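Teaching the arm to sort parts: my half of the project

When Leonie and I split the project up, she got the training code and I got the part where you sit in a chair and drive a robot for hours. I thought I'd gotten the easy half. I was wrong, but I had more fun than she did!

The task sounds tiny. Pick up one part from the white table, put it in the metal tray, let go, back off. The parts were things we found in the lab drawers (a stop button, a clamp bracket, a few others), picked so they'd all need a different grip. We wanted 299 good demonstrations by the end of May, all done by remote control with the little hand controller that Brergate lent our class.

My first 70 tries were pretty bad. I kept coming in too fast, stopping, wiggling, and then closing the fingers on nothing. Paora Henare watched me for a while and told me to quit looking at the arm and drive only from the wrist camera, the same view the robot learns from. That felt awful for one afternoon and then it clicked. If I couldn't see the part on my screen, the robot couldn't either, so those runs got tossed.

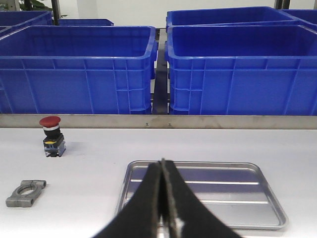
Figure 1. Wrist camera view with the fingers over the tray, stop button and bracket on the left.

The bracket was my nemesis. It's gray and lies really flat, so the fingers have to come down low next to it, and I was scared of hitting the table every single time. The stop button was much nicer (it stands up, you just grab it around the middle). The tray gave us trouble of its own, with bright stripes of light across the metal, and Leonie worried the model would fixate on them. We decided to leave the lights alone and slide the tray a bit between runs.

I also tried moving the arm by hand for 24 runs. It's way faster and you can feel when you bump something, but my sleeve kept showing up on camera, so we kept those in a separate folder and didn't train on them.

Next term I want to go back to the hand-guided runs with the arm's motions replayed afterward, so I'm out of the shot. Leonie wants more bracket demos. I've asked her to drive this time.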